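Home Essays Archive Letters Subscribe

May
By the editor of the Oseo Letter

The bathroom at my parents' house had a ceramic holder set right into the tile, with four slots for toothbrushes and a hole in the middle for a cup. There were six of us. You can work out the trouble for yourself, and I think of it every time somebody tells me that a home should have a place for everything.

I've been reading a lot of tidying advice this spring (I get a good deal of it in the mail, I must look like I need it), and most of it begins by asking you to buy something. A drawer insert from Rorska, a set of 14 matching jars, a little rail for the inside of the closet door. The Bikance catalog that came on Thursday had 30 pages of bins. I like a nice bin as well as anyone! But I've come around to thinking that we keep house better with fewer holders and more plain, open surface, and I'd like to make the case for the surface.

A table will take whatever you hand it. You can roll out dough on it in the morning and sort the mail on it after supper, and it never asks you to have only four of anything. A holder made for one kind of thing is a small bet about how you're going to live, and in my experience we lose that bet fairly often – the kids grow, the electric kettle is an inch wider than the old one, and there you are with a lovely slot that fits nothing you own.
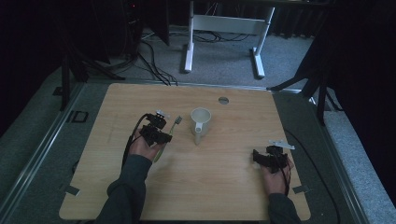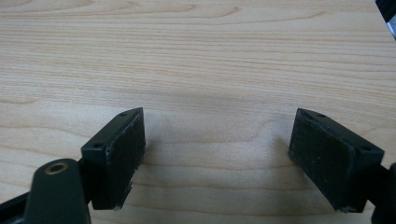
A pale wood tabletop, in both pictures.

My sister disagrees with me, and she's no fool. She says an open surface is an invitation to pile, and she has seen my hallway. Fair enough. I do pile. But a pile on a table bothers me, and sooner or later I deal with it, while the things I put away in boxes stay there for years without bothering anybody. When we moved from the apartment on Carbone Street I opened a labeled bin and found 19 phone chargers, every one of them neatly wound. I had been very organized about keeping things I didn't want.

So this is what I'd say to anyone setting up a first home. Wait a year before you buy a single organizer. Use a mug for the pens, use a mug for the toothbrushes, use a mug for the coffee too if you wash it well. Spend the money on the biggest, plainest table you can get through the door, and leave a good part of it bare when you go to bed.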